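Pegboards! Why Tools Live on the Wall

Hunora Kids Workshop Pages, page 2

Ever looked for the scissors and they were under a pile of stuff? Under the paper, under the glue, under somebody's sandwich. A pegboard fixes that. Big flat board, lots of little holes, goes up on the wall. Everything hangs where you can see it.

What are the holes for?

For hooks. A hook has a bent bit at the back. Push it in the hole, tip it down, and it stays put. Don't like where it is? Pull it out, move it. No hammer, no new holes. The holes are all spaced the same so a hook that fits one fits the rest. Our practice board at the Petard Street room has 124 holes and yes, a kid counted them, it took most of snack time.

Kinds of hooks

Straight hook: good for things with a loop, like scissors.
U-shaped hook: two arms, holds wider stuff.
Wire hook, long: slide a roll of tape on. Slide on another if theres room.
Cup: not a hook really, but it hangs like one. Screwdrivers stand up in it. Pencils too.

Heavy things go low. If a heavy thing falls it doesn't have far to go, and you don't have to reach over your head for it.

How to put the tools back

Start with the table. Look at what's lying there. Pick up one thing. Find its spot. Hang it. Then the next one.

Scissors: close them first! Hang by a handle loop, points down.
Pliers: close these too. Hang them over a hook by the handles, or use 2 pegs side by side.
Screwdrivers: in the cup. Carry them pointing at the floor, and walk, no running.
Tape: press the loose end down before you hang it or you will be picking at it with your fingernail forever.

Ask a grown-up before you touch anything sharp. Really ask, don't just say it while your already holding it. 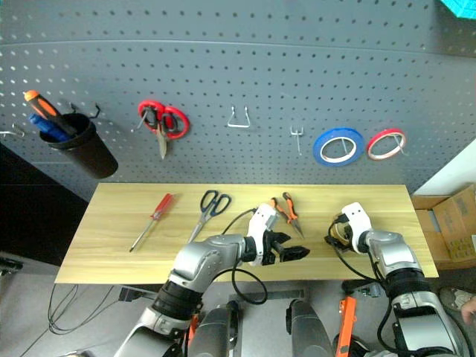
Why do people leave some hooks empty?
So there's a place waiting when a tool comes back, or when you get a new one. A board that is full right to the corners is hard to use. Your fingers need space to get in and lift things off.

Try it: the shadow trick

You need paper, a pencil, and a grown-up to help cut. Put a tool on the paper, draw around it, cut out the shape. Stick the shape on the board behind the hook. Now when the tool is gone you see its shadow, and you know what's missing. Color them in if you want, bright ones are easier to spot from across the room.

No pegboard at home? Use a piece of stiff cardboard. Draw the shapes on it and lay it in a drawer. Works for spoons, works for markers.

Words to know

Peg: a small pin or hook that sticks out of the board.
Loop: the round part of a handle your fingers go through.
Jaws: the biting end of pliers.
Shaft: the long thin metal part of a screwdriver.

Next page: Nuts and bolts, which one turns?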